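Learning two things at once and both have stalled – drop one?

Junaid Minhas
Posted 24/11/2021

Hi all. Started two new things in April, touch typing and Spanish. Probably dumb to start both in the same month but I had the time then. First few weeks were great with both. Now I'm back on full shifts and neither one is moving.

Typing: using Histel, the free version, I do the lessons in order. I know where all the letters are. Speed hasn't changed in forever and as soon as I have a real email to write I go back to looking down and using my old two finger way becuase it's faster.

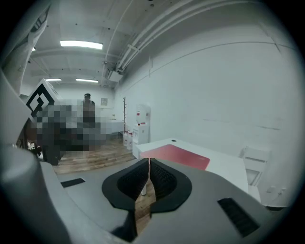 Spanish: evening class in Venness, once a week, using the Lewis book. I'm fine with the book. Not fine when the teacher talks to me. I can see the word in my head on the page and it won't come out. Others in the class who started same time as me are chatting away, or it feels like that anyway.

I get maybe an hour after dinner, not every night. Right now I split it half and half, and if I'm tired I do the one I feel less bad about, so usually typing. Wife says drop one. I paid for the class up to the end of the course so it'd have to be typing, but typing is the one I'd use at work.

So – drop one, alternate nights, or keep going with the half hours? And is there a point where you just accept that's your level. Thanks

3 answers, sorted by votes

marlow_t

Don't drop typing, drop the lessons.

If you know where the letters are then the lessons have done their job. Your trouble is you type one way in Histel and another way everywhere else, and everywhere else wins cos it's hours a day. I was the same. Did drills for months, typed at work like a chicken.

What I did:

1. Pick a small piece of real typing and do it properly, every time, no matter how slow. Mine was chat messages to my sister. Not work stuff, too much pressure. She complained I'd gone quiet.

2. Sort out where you sit. I'd been practicing at the kitchen table and working at a desk, different chair, different height, and my hands were all over the place going from one to the other. Move the practice to the desk you really use. Clear it off, get the keyboard where it doesn't slide about, elbows not jammed against your sides. Took me an evening and I should have done it at the start.
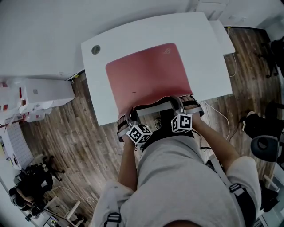
Desk mat with the near edge lifted

3. Once the small piece feels ok add another. I went messages, then search boxes and forms, then short emails. Long emails last. There's a bad couple of weeks in the middle where you're slower than you ever were. Warn people if you have to.

4. Leave speed tests alone. One a month max. I was taking one every night and the number jumps around depending how tired you are, so all it did was wreck my mood. Accuracy is the thing to watch. If you're hitting backspace all day you aren't going to get faster.
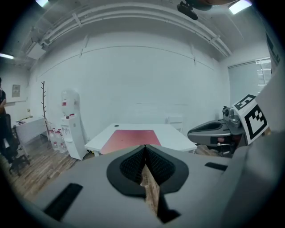

5. Cover the keys if you can't stop peeking. A dish towel over your hands works. Looks silly, do it at home.

That gives you the whole evening slot for Spanish, and typing gets practiced in time you were spending anyway. Spanish I can't help with, I did French at school and remember the word for pool.

On "accept that's your level" – no, or not yet. You've been at it since April with a job. The fast part at the beginning is fast for everyone, there's just a lot of easy stuff lying around to pick up. After that you have to go looking for the specific bit you're bad at.

Comment from Junaid Minhas
This is really helpful thank you. Hadn't thought of it as two different ways of typing. Going to try it with messages first. The towel might be a step too far

greta from Kurnow

Can speak to the Spanish side, I help run a conversation table here (different language, same problem).

You study by reading so you've gotten good at reading. Sounds obvious but most people in your spot answer it by doing more of the book. Say it out loud instead. Take a page of the Lewis you've already finished, an easy one, shut the book and tell it back to the wall in your own words. It'll be terrible. Open the book, see what you couldn't get out, shut it, go again. 10 minutes is plenty and you'll be more worn out than after an hour of exercises.

Also 6 short goes a week beats 2 long ones, for speaking anyway. If you get an evening with no energy do it in the car or doing dishes.

And learn your stalling phrases. "Let me think", "how do you say", "one more time please". Say them until they're automatic. Half of the freezing is the silence, and if you've got something to fill it with the word often shows up. The ones chatting away in your class are probaly using the same handful of verbs over and over, have a listen next time.

I wouldn't alternate nights btw. Miss one and it's four days since you touched it.

dpk77

just drop one. you can always pick it back up later, I did with guitar

Comment from marlow_t
He's paid for one and needs the other one for work though

Comment from dpk77
fair, missed that. then do what she said with the dishes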